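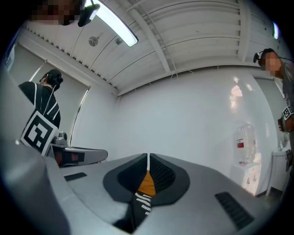 To: Asivside members list
Subject: Re: [asivside] Blinds and lights in the upstairs room

Oh, I am so glad someone finally brought this up! I've been going on about that room to anyone who would stand still, and I'd more or less decided I was the only one who cared.

Someone wrote on the list last night:

> Does anybody else find the upstairs room a bit much with
> the tubes on? By mid-afternoon my eyes are tired and I
> can't tell if it's the lights or the white walls. I was
> wondering if we could paint the back wall a darker colour
> and get rid of the roller blind altogether. Also, is that
> ridged ceiling staying? I quite like it but I gather not
> everyone does. And does it make the place noisier or am
> I imagining things?

Taking these in whatever order they come to me.

The ceiling: please, please let it stay. I love it. When we first looked at the building I thought corrugated panels would make it feel like a shed, but painted white they catch the light in the grooves and the whole ceiling gets a bit of rhythm to it. I even like the beam going across on the diagonal. The quote we had from Grundeck to put a flat ceiling underneath would have cost us height, and height is the best thing that room has. (If you weren't around in January, the quote is in the shared folder under "upstairs", along with a sketch I did that you should feel free to ignore.)

The lights: yes, they're strong. The long tube is great for anything fiddly, so I'd be sorry to see it go, but there's real glare off the back wall when everything is running. At Prakadance they had the same trouble in their rehearsal room and put diffusers over the tubes, the plain frosted clip-on sort. I went over to have a look and it was lovely, still bright enough to thread a needle but much softer on the eyes. They paid 59 dollars a fitting. I'd happily start with one and see what everyone thinks.

The back wall: I'd hold off on a dark colour. I know, I know, I'm the one who painted my own hallway navy. But I think most of the bother is the sheen and not the white, and a dead flat white or a very soft grey would calm it right down. Chan Paints on the corner will mix sample pots, so we could brush up 3 squares and live with them for a while before anyone commits. Look at them with the tubes on and then with the tubes off, they'll be completely different colours, I promise you.

The blind: keep it! The window is big, and with the blind down you get that even, milky light across the left side of the room, which is gorgeous for looking at colours or reading small print. What I would like is for people to feel free to put it up again in the morning. It rolls quite happily if you pull straight down first and let it go slowly. Pull it sideways and it will come up crooked and sulk.

Noise: you aren't imagining it. Hard ceiling, hard walls, and one good laugh goes right round the room. I'd love to try some felt panels, or even a big wool hanging on one of the side walls. I have a soft spot for the hanging. There was one in a second-hand shop for 600 dollars that I still think about, though I realise that's a fair bite out of the 1,000 we put aside for the room.

One small plea if anyone does get up on the ladder with a brush: leave the little fittings on the ceiling unpainted, and go gently along the cornice. It's such a crisp edge where the walls finish and it would be a shame to blob it.

I'm up there most mornings from nine with the kettle on, so come and squint at the wall with me. Bring any paint cards you've got lying in a drawer. And if someone has an opinion on grey versus white, could you put it in a reply to this thread and not the other one about the bike rack?

--
Asivside list: reply goes to all members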